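Prepared by Salim Muriithi
December 20, 2025

Unit handout: Appraising a hand-held gripper kit for demonstration recording

Purpose of this handout

This handout accompanies the equipment appraisal component of the unit. Students are asked to read it before the practical and to bring a printed or electronic copy to the laboratory. It sets out how a commercial hand-held gripper kit is to be assessed before a recommendation to purchase, lease or decline is made. The kit under review is the Natska paired gripper set, supplied on trial by Flendholm. The comparison unit, where one is called for, is the Kuroda single-hand set already held by the laboratory.

The Natska set is offered as a means of recording household manipulation tasks without a robot arm. The operator holds one gripper in each hand and performs the task directly. Recordings are then used in the training of a manipulation policy for a two-armed platform. The supplier also offers a data-cleaning service under a separate agreement, which is outside the scope of this appraisal.

Scope of the trial

The trial licence permits 84 recorded sessions. The quoted purchase price is $3,000 for the set, exclusive of tax and freight. Two operators may be registered on the licence at any one time. Students should note that the licence attaches to the software and not to the grippers, and that a replacement gripper does not reset the session allowance.

Criteria for appraisal

1. Handling. The operator should be able to hold both grippers for the duration of a session without altering grip. Record any point at which the wrist must be turned past a comfortable angle to bring the fingers to the object. Left-handed operators are to be assessed separately, and their comments are to be reported in full.

2. Finger geometry. Flat-faced fingers perform differently on round handles, thin rims and wire. The appraisal should state which objects were attempted with the standard fingers and whether alternative fingers were fitted. Do not average results across different finger types.

3. Cabling. Cable routing is to be recorded at the beginning of each session by a short written note. A cable that crosses the working area is a defect in the set-up and should be corrected before recording continues. Where the correction requires the operator to change posture, this should be noted against the kit.

4. Recording quality. Dropped segments, timing disagreement between the left and right recordings, and loss of tracking are to be logged by session number. The software produces a summary file at the close of each session, but it does not report tracking losses shorter than the threshold set in the preferences panel. That threshold must be stated in the report.

5. Support. Correspondence with the supplier forms part of the appraisal. Keep a dated record of each enquiry and the reply received.

The tableware task

The table-setting exercise is the reference task for this unit. It has been chosen for its mixture of object shapes: flat cutlery, plates, and racks or holders made of wire. Students who completed the introductory unit at the Rotidton laboratory will be familiar with the general procedure, although the layout sheet has been revised and the earlier version should not be used.

Each pair of students is to agree on a starting layout and reproduce it for every session. The colour and pattern of table coverings should be entered on the layout sheet, as these affect comparison between recordings. Both operators are to complete the task with the Natska set before either moves to the Kuroda set. The Kuroda set supports one hand only, and results from it are to be reported in a separate table.

Work in progress at the table, and a gripper beside a mesh rack:

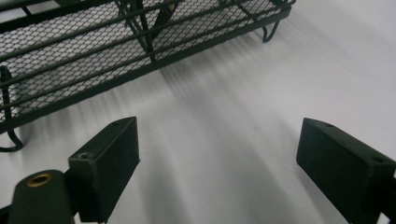
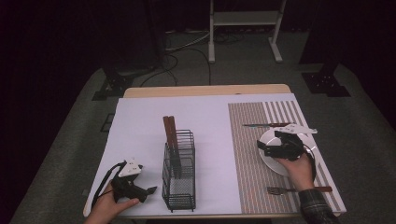 Preparing the written report

The report should open with a recommendation, followed by the evidence on which it rests. Marks are not awarded for favouring purchase over refusal. A recommendation to decline is acceptable where it is properly supported, and several of the stronger reports in the previous offering of this unit took that position.

In the trial conducted by teaching staff, 61 sessions were accepted for use after review. The remainder of the licence allowance is not to be treated as a failure rate, as it includes sessions set aside for operator familiarization. Students who cite the staff figure must make this distinction clear.

Costs should be presented over the expected service life of the equipment and should include replacement fingers, cables and licence renewal. Where the supplier has declined to give a price in writing, the item is to be listed as unpriced. Estimates drawn from catalogues of other suppliers are not acceptable.

Safety and conduct

Fingers are to be kept clear of the gripper jaws while the trigger is engaged. Any knife used in the tableware task must be entered on the sharps register and returned to the locked drawer at the end of the practical. Enclosed footwear is required in the laboratory at all times. Damage to either kit should be reported to the unit coordinator on the day it occurs, using the form kept beside the equipment cabinet.

Submission

Reports are to be submitted through the unit page with the session log attached as a separate file. Layout sheets may be scanned or photographed, provided the handwriting is legible. Requests for an extension must be made in writing before the due date shown on the unit page.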